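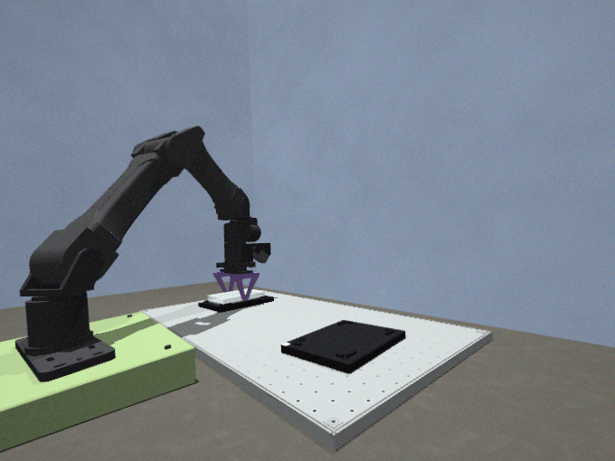 4 min read

Lill Bakers List > Archive > Pans and tins

Search the archive Go Advanced

Subject: Re: Dough weight for the long Otance lidded pan

The earlier message asked:

> I have the long Otance lidded pan and no booklet. My usual
> milk bread recipe was written for a shorter pan. If I double it the
> lid lifts, and if I make it once the loaf comes out with round
> shoulders and never touches the top. Is there a way to work out the
> right weight, or do people just bake until it fits? Also, does the
> cooked flour paste count as flour or as water?

Work from volume. Outside measurements are no use for this pan, as the sides slope and the rim is rolled. Put the empty pan on a scale, zero it, and fill with cold water to the line where the lid will slide. The weight in grams is the volume in milliliters, close enough for bread. Mine holds 2,189. If the seams leak, line it with a thin plastic bag first and push the bag into the corners.

For a soft white milk bread under a lid, I use half a gram of dough for each milliliter. Divide the pan volume by two and that is the dough weight going into the pan, after mixing and scraping. Add a little extra flour and liquid at the start to cover what stays on the bowl and hook. A mix with whole wheat or a lot of butter needs a heavier fill, and I don't have a figure for it that I trust.

On the paste: count both parts. The flour in it goes into the flour total and the milk in it goes into the liquid total. Flour is always 100 and everything else is read against that. If you leave the paste out of the sums, the dough looks drier on paper than it is and you will want to add milk you don't need.
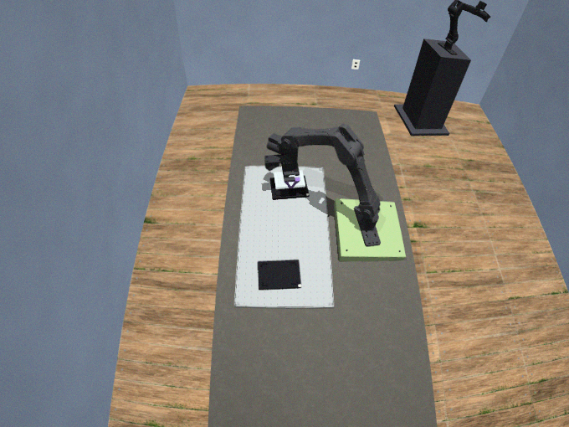
A reply to the same question last month said that half a gram is too low, that the corners stay rounded at that weight, and that anyone using Arnesby flour should go up to fifty-five hundredths before blaming the yeast.

I would look at proof height before changing the weight. The two faults look alike once the loaf is out. A loaf that is short of dough has round edges along the top and an open, uneven crumb. A loaf that went in too early has round edges and a tight crumb, usually with a dense strip near the bottom. Cut it through the middle and check before you adjust anything.

My proof runs at 34 C in a closed cabinet with a cup of hot water. The lid goes on when the highest part of the dough is one finger below the rim. In the kitchen at 21 C the same dough gets there too, but it takes far longer and the ends lag behind the middle. If the ends lag, shape the dough as four equal rolls set crosswise. One long roll tends to dome in the center.
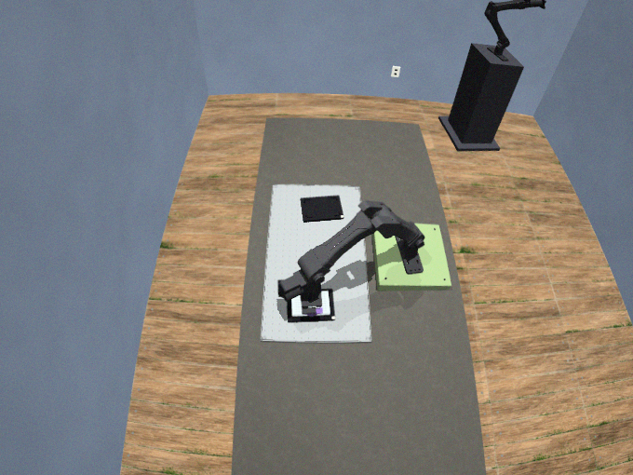 Robot arm, white board and black-framed tray (render).

Other points from my notes:

- Let the paste cool before it meets the yeast.
- Grease the lid as well as the pan, including the channel it slides in.
- Do not open the lid to check color. Use the same time and oven setting for three bakes, then change one thing.
- Slide the lid off as soon as the pan leaves the oven and turn the loaf out onto a rack. Left in the pan, the sides pull inward.

The lid on the older Otance pan has no vent holes. The newer one does, and it gives a slightly darker top. I have not seen a difference in height. 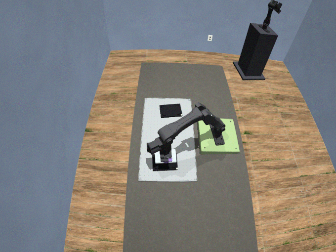 Posted to Lill Bakers by the October digest editor

One correction to the scaling sheet in the files area. The column marked "milk, total" leaves out the milk in the paste for the three smallest pans. The rows for the long pans are right. A fixed sheet is up now under the old name, so delete your saved copy.

The sheet still has no row for the Tosolura square pan. If you own one, please do the water test and send in the weight, and say whether you filled to the rim or to the lid line. The two rows I was sent for it don't agree and I have left both off.

Contact the list | Copyright Lill Bakers List | Back to top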